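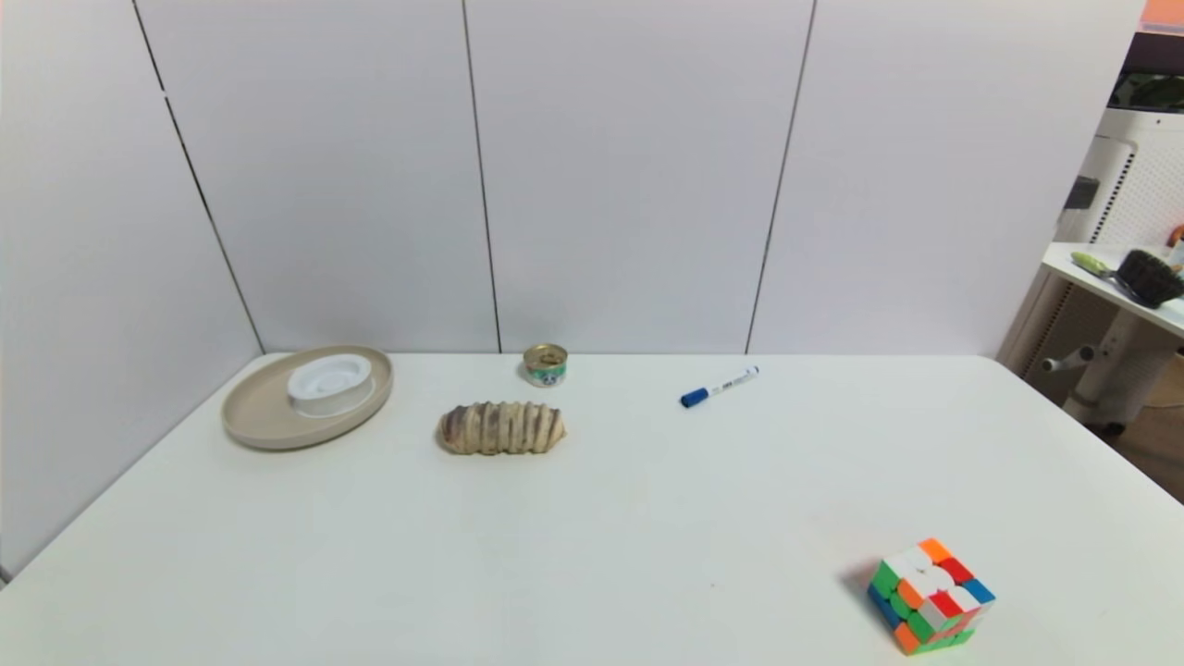 A round beige tray on a white table.

Gas is up again, and I've had my phone going off since breakfast. If you buy your heating gas through Storkley, like I do, you'll have had the same message: the wholesale price for March delivery closed at 526 a lot, the dearest it's been all winter, and they're warning customers on variable deals to expect a bigger bill next time.

So what's going on? Mostly it's the Proltlow terminal. Björklund, the firm that runs it, said this morning that one of its two storage tanks is staying shut for another 12 days while a faulty valve gets swapped. I'd half expected that (they'd gone very quiet over the weekend), but the traders I follow clearly hadn't, and the price jumped within minutes of the notice going up.

The other bit is the weather. Cold snap, no wind, everyone's boiler on full. You can guess the rest!

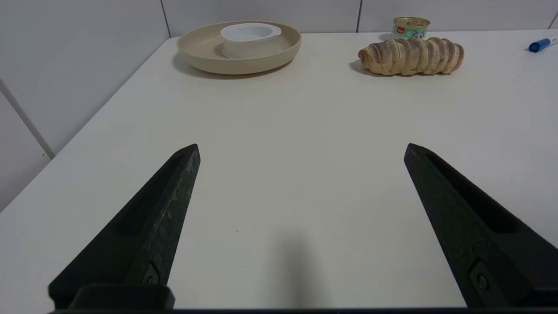

Anton, the smaller supplier that took on a lot of my neighbours last year, says it bought most of its gas ahead in the autumn and won't be changing its tariffs this month. Good for them, though I'd want to see what they say in spring before I switched over. Storkley told customers much the same thing once, and then put the standing charge up.

There's some relief on the way. Björklund has a cargo due in before the end of the month, and it's offering 1000 extra lots to suppliers from the tank that's still working. Prices eased a touch after lunch when that came out, then crept back up by four o'clock.

I'm on a fixed deal until June, so I'm watching this one from the sofa with a blanket on. The next storage figures are out tomorrow morning and I'll post them when I've got them.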